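Arnus parking meters to stop taking coins, start taking longer

Aug 8, 2020
By Sibel Akgül

12 comments | Share

The town of Arnus will pull the coin slots from all 198 of its downtown parking meters in September and move drivers to a phone app called Broltell, which the town council approved on Thursday night after a discussion that ran longer than most people are allowed to park.

Under the new system, drivers will type in a zone number, a plate number and a length of stay, then confirm all of it on a second screen. The first 40 minutes will cost the same as they do now. After that the price goes up, though by how much depends on which page of the handout you were reading. The town clerk said a corrected handout would be posted next week.

The app is made by Berano, a software firm that already runs the reservation system for the town's tennis courts. Anyone who has tried to reserve a tennis court in Arnus may draw their own conclusions. The company's representative joined the meeting by video and was on mute for his opening remarks, which were well received.

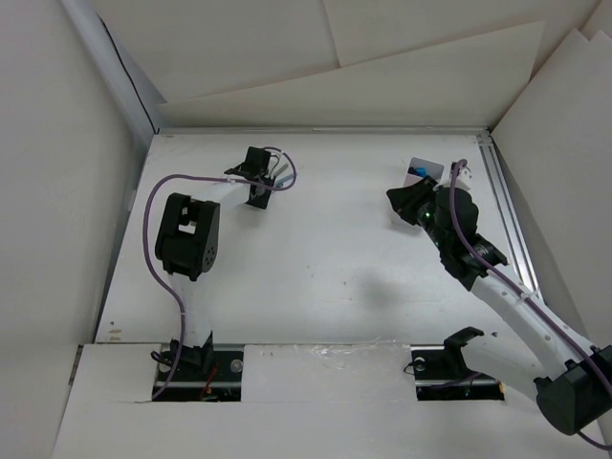 Council members who backed the change said coins are a chore to collect, and that the spring had made people nervous about handling them. Emptying the meters takes two town employees most of a morning, and the counting machine in the finance office has been out for repair since before the shutdown. In the meantime the quarters have been rolled by hand, and the bank on Zerouali Street has asked the town to please call ahead.

Not everyone was won over. The owner of the shoe repair shop across from the post office said her customers come in to drop off a pair of boots and leave again, and that by the time they have made an account and picked a password with a symbol in it, they could have had the heels done. She asked whether there would be a phone number for people who don't carry a smartphone. There will be. It will be answered on weekdays until 3 p.m., while the meters run until six.

A retired mail carrier asked what would happen to drivers with a dead battery. He was told they should charge their phones before coming downtown. He thanked the council for its time and sat down – the chairs were spaced well apart, so this took a while.

Another speaker wanted to know why the meters had to be removed at all, if the app could simply run alongside them. The public works director explained that the poles will stay where they are, and so will the meter heads, which are expensive to take down. Only the slots will be covered over. Each head will get a sticker telling drivers that it is no longer a meter. 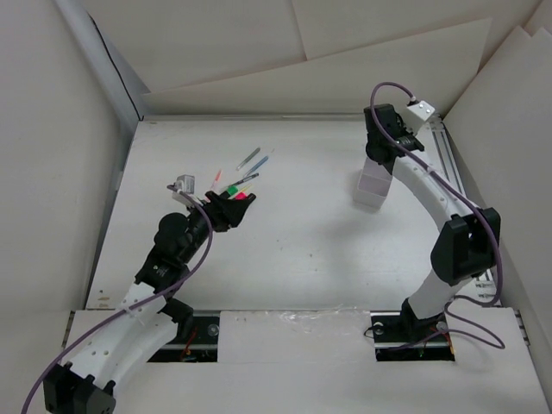
The stickers were the one part of the plan that drew real debate. The first version was judged too small to read from a car and the second too large to fit on the meter. A third is being printed now. It will be yellow, unless the yellow clashes with the existing tow warnings, in which case the council has asked to see it in green.

Tickets will go on as before, with a short grace period while people get used to the app. Officers will hand out written warnings through the end of September and start issuing fines after that. The warnings will be on paper and can be appealed by mail.

The motion passed with 3 members opposed. One of them said she had nothing against progress but had just bought a coin holder for her dashboard. Her request that it be noted in the minutes was granted.

Drivers with prepaid meter cards have until the end of September to use up their balance or turn the cards in at Town Hall for a refund. Refunds of less than a dollar will be paid in coins.

The council next takes up the matter of the fountain.

Related
Fountain to remain off for now, council says
Zerouali Street repaving moved back again
Tennis court booking site down for second weekend
Letters: Where did the benches go?

Contact the newsroom | Copyright 2020 | Back to top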